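## 4. Shared tool stores in three housing estates

### 4.1 Setting and method

The material in this section comes from household interviews at Workmont, Josberg and Fidomstead, three estates built by the same housing association within a single decade. Each has a shared tool store on the ground floor of one block, open to any tenant who has signed the borrowing agreement. The stores differ in size and in the way the key is held. At Workmont a tenant must ask at the estate office during opening hours. At Josberg and Fidomstead the door opens with the ordinary house key, and borrowing is entered by hand in a ledger.

We interviewed 83 households. All interviews were held in the tenant's home, in the language of the tenant's choice, and followed the outline first used by Dimitriou in his work on shared laundries. Tenants were asked to recall the last item they had borrowed, what they had needed it for, and what they would have done had the store been closed. We did not ask for opinions of the scheme until the end of the interview, as early trials showed that tenants who had been asked to judge it first tended to tidy up their later accounts.

The ledgers were read separately by Stelios Dimitriou, who had taken no part in the interviews. Where a tenant's account and the ledger disagreed, both versions were kept and the case was marked. Such differences were common for small items – screwdrivers, tape measures, spirit levels – and rare for anything that needed two people to carry.

### 4.2 What was borrowed, and by whom

Of the households interviewed, 58 had used a store at least once since moving in. Use was not tied to length of tenancy. Several of the longest-standing tenants had never opened the door, while some newcomers had borrowed a drill or a stepladder in their first week, usually to put up curtains or shelves. Families with young children borrowed more often than single tenants but kept items for a shorter time.

The most frequent reason given for not using the store was the ownership of a similar tool. The next was doubt as to whether the item would be there. This second reason was given mainly at Fidomstead, where the ledger shows long gaps between a loan and its return, and where two tenants described going down to the store, finding the shelf bare and borrowing from a neighbour instead. Lending of this kind between neighbours does not appear in any ledger, and its extent can only be judged from the interviews.

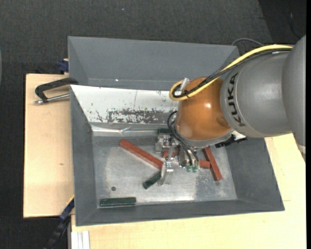

*Figure 3. KUKA arm with its gripper lowered among red and green bar-shaped pieces in a gray bin.*

Does a shared store reduce the number of tools that households buy for themselves? Our interviews suggest that it delays buying more often than it prevents it, as many tenants borrowed an item twice or three times and then bought their own.

This pattern was clearest for electric drills. Tenants who had bought one after borrowing spoke of convenience, and in particular of jobs begun in the evening and left half done when a drill was due back. Larger items followed a different course. No tenant reported having bought a wallpaper table or a long ladder, and most said that they would have nowhere to keep one.

### 4.3 Rules and their enforcement

The written rules are the same on all three estates. A loan lasts two days and may be renewed once. In practice the limit was observed only at Workmont, where the office telephones a tenant whose loan has run over. Tenants there described these calls as polite and slightly embarrassing. At Josberg the rule was widely known and widely ignored, yet complaints were few, and several tenants said that they would simply knock on the door of the last person named in the ledger.

Benítez, the smaller estate next to Josberg, has no store of its own, but its tenants were given access to the Josberg store in December. Their loans are recorded in the same ledger and have been left out of the figures above. Interviews with these households are planned for the next stage of the study and will follow the same outline.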